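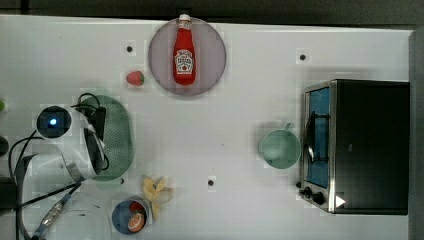

Photo: Wulan Purba

Stekex is a website and phone app that lets you look up what your local councillors have declared: second homes, paid work, gifts and shares. I used the paid version through July to follow the election in Worovbridge, where 23 candidates stood for the council.

Setting it up took me 6 minutes. You type in your postcode, pick your ward and the app shows a page for each sitting member. Every entry links to a scan of the signed form, so you can check the wording for yourself. I compared a sample against the paper register at the town hall and found one mistake, a directorship listed under Goh ward that belonged to a member for Skomen.

Search is the best part. I put in the name of a building firm and had every declaration mentioning it in a couple of seconds.
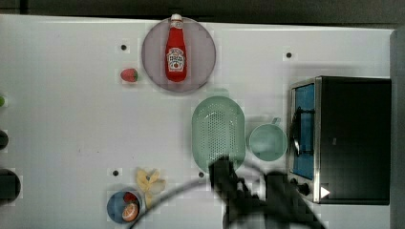 The alerts are less good. I asked for an email whenever a form was changed and got 132 of them, most for corrected spelling or a new phone number. There is a filter, but it is buried in the account page and it forgot my settings twice.

Older records are patchy. The council's minutes go back to 1957 and Stekex says it covers them, but what you get before the nineties is page images with no text to search.

Candidates who don't already hold a seat have no page at all, which is a real gap in an election month. The free version gives you one ward and no alerts. For most voters that will do. Reporters and residents' groups will want the paid one, mainly for the search across wards.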